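Lukstead Assembly - Kitting Station 3
Workplace Automation Inspection Checklist, with comments
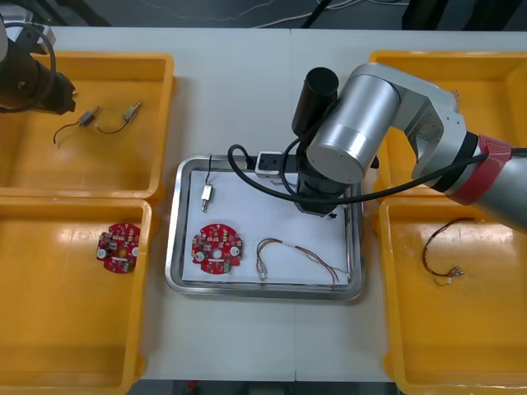 Kitting station 3: tray lined with white paper, yellow bins, two arms.

Station: Kitting 3, small motors, round boards and harnesses
Shift inspected: morning and the first part of afternoon, November
Inspected by: Teodoro Jaramillo, shift safety lead
Copies to: line supervisor, maintenance, Stillo (integrator), binder at the station

Ratings: OK / OK with comment / Fix / Not checked

PART A - BEFORE POWER

A1. Table top clean and level, nothing stored on it that is not part of the job.
OK.

A2. Bins whole, no cracks in the rims, no sharp edges.
OK with comment. The insides are worn and mottled. Still smooth to the hand. Replace when the surface starts to flake, and order the same color. The people loading know the yellow bins as station 3 bins and the blue ones as scrap.

A3. Tray centered, paper liner flat and changed at shift start.
OK with comment. Night shift has been leaving the old liner in for the morning crew. Please change it at the end of your own shift. A curled corner catches the gripper and stops the station.

A4. Arm mounts tight, paint marks on the bolts lined up.
OK.

A5. Cables on the arms free to move through the full reach, no rubbing.
Fix. The long cable from the gripper area lies over the edge of the tray before it runs back along the arm. The tray rim is metal. I found no cut in the jacket, but maintenance should add a clip so the loop stays up off the rim. Check the looped cable on the black arm at the same time.

A6. Floor cables covered where people walk.
Fix. Thin white cables run across the floor past the far side of the table. Day shift says they step over them every time they bring up a cart. Put down a cover strip or reroute. I wrote this up at the last inspection too.

A7. Floor under and next to the table free of dropped parts.
OK with comment. Sweep at break, and look along the near edge of the table as well as behind it. Anything found on the floor goes in the scrap bin, whatever it looks like.

PART B - STOPS AND GUARDS

B1. Emergency stop at the loader's side works and latches.
OK. Tested with both arms moving.

B2. Emergency stop at the far side works and latches.
OK with comment. Works, but a parts cart was parked in front of it when I arrived at 6:40. Tape the floor and keep the cart out of the square.

B3. Light curtain stops both arms.
OK. Tested three times at different heights.

B4. Restart needs a separate button press after the curtain clears.
OK.

B5. Lockout points labeled, locks and tags on the board.
OK with comment. One lock missing its key tag. The spare tags are in the drawer under the board.

B6. Reduced speed in teach mode.
OK. Pendant was in its holder. Only trained people should be taking it out, and the list of names on the cabinet door needs two names taken off and one added.

PART C - THE WORK ITSELF

C1. Loader can reach every bin without leaning over the tray.
OK with comment. The shorter people on the crew lean to get to the far bins. A step platform was tried and moved away because it was in the way of the cart. I would like to see the table turned so the far bins come closer. Stillo has been asked for a drawing.

C2. Parts set down so the wires do not tangle.
OK with comment. The motors are the trouble. Some come as two on one wire and some come single with a wire of their own. When a bin has both kinds mixed, the arm picks one and drags the other. Sort them before loading. This is a person's job and should be given time on the schedule.

C3. Harnesses loaded as a loose loop, connectors to one side.
OK. The crew has a good habit here. It is not written in the work instruction and it should be.

C4. Round boards handled by the edge.
OK with comment. New people are picking them up flat across the small components. Add this to the first-day talk. Wrist straps were worn by everyone I saw.

C5. Gripper fingers clean, no chips, no adhesive.
OK. Wipe at each break.

C6. Finished kit checked by a person before it leaves the station.
OK with comment. The check is done, but it is done standing, at the end of the table, under poor light. See D3.

PART D - WHAT HAS CHANGED FOR THE CREW

This part was added to the form after the arms went in. It is filled in from talks with the people on the station, without the supervisor in the room. No names are recorded.

D1. Lifting and reaching compared with hand kitting.
Better. Under hand kitting each person made the same reach for the whole shift. Two people told me their shoulders are less sore at the end of the day. One said her neck is worse, from watching the tray.

D2. Pace.
Fix. The station target is 900 kits a shift. The arms do not slow down when the loader does. When the bins run low a light comes on, and people said they feel the light is there to hurry them. Several skip the water break to stay ahead of it. The low-bin light should come on earlier, so that there is time to fill without rushing. Stillo says this is a setting.

D3. Eyes and light.
Fix. Measured 380 lux at the checking spot. The checking work used to be spread out through the building of the kit, and now it is most of what the person does. Add a task lamp and a stool. Request is in with facilities.

D4. Noise.
OK. Normal talking is possible at the table.

D5. Time spent alone.
OK with comment. Hand kitting had people facing each other across the bench. Now there is one loader at a time and the next person is at station 4. This came up in every talk, usually before anything about safety. It also matters for safety, as a person alone will sometimes clear a jam by hand to avoid calling anyone. Rotate every two hours and put the call button within reach of the loader.

D6. Clearing jams.
Fix. Over 2,000 stops were logged on this station since it started up. Most are a tangled wire or a part that was not where the arm expected it. The written procedure is: stop, wait for the arms to settle, reset the curtain, clear, restart. I watched five jams. Four were cleared by the procedure. On the fifth the loader reached in from the side, past the end of the curtain, while the silver arm was paused. A paused arm is not a stopped arm. I talked with the loader then and there and no write-up was made. The gap at the end of the curtain needs a fixed panel. Do this one first.

D7. Training.
OK with comment. Everyone on days has had the half-day course. Three people on nights have had only the walk-through. They may load but may not clear jams until they have done the course. Night lead to confirm in writing.

D8. Pay grade and job title.
Not checked. This is outside a safety inspection, but it was raised by most of the people I spoke to, so I am noting it. The job is still listed as "kitter" and now includes clearing faults and final check. Passed to HR.

D9. Moves to other work.
OK with comment. The people who left the kitting bench went to the Famumura line and to packing. Two of them are still covering breaks on station 3 and were not on the training list. They are now.

PART E - MAINTENANCE RECORDS

E1. Monthly gripper check signed.
OK.

E2. Spare gripper on the shelf.
Fix. Shelf is empty. Order placed with Sundaram Supply, no delivery date given.

E3. Program changes logged with name and reason.
OK with comment. The log is kept, but the reason column says "adjust" on most lines. Write what was adjusted. If a pick height is changed, the loader on the next shift needs to know before the arms are started.

E4. Backup of the current program.
OK. Kept by maintenance and by Stillo.

ITEMS TO FIX, IN ORDER

D6 - Fixed panel at the end of the light curtain. Maintenance. Station may run until then with a second person present during jams.
A6 - Cover or reroute floor cables. Maintenance.
A5 - Clip for the gripper cable. Maintenance.
D2 - Low-bin light setting. Stillo, with the line supervisor present when it is changed.
D3 - Lamp and stool. Facilities.
E2 - Spare gripper. Purchasing.

General comment: the station may stay in use under the condition given for D6. Crew members who want to add to Part D can write on the back of the binder copy or find me at the start of either shift. I will be back at the station when the panel is in, and will test the curtain again from that end.

T. Jaramillo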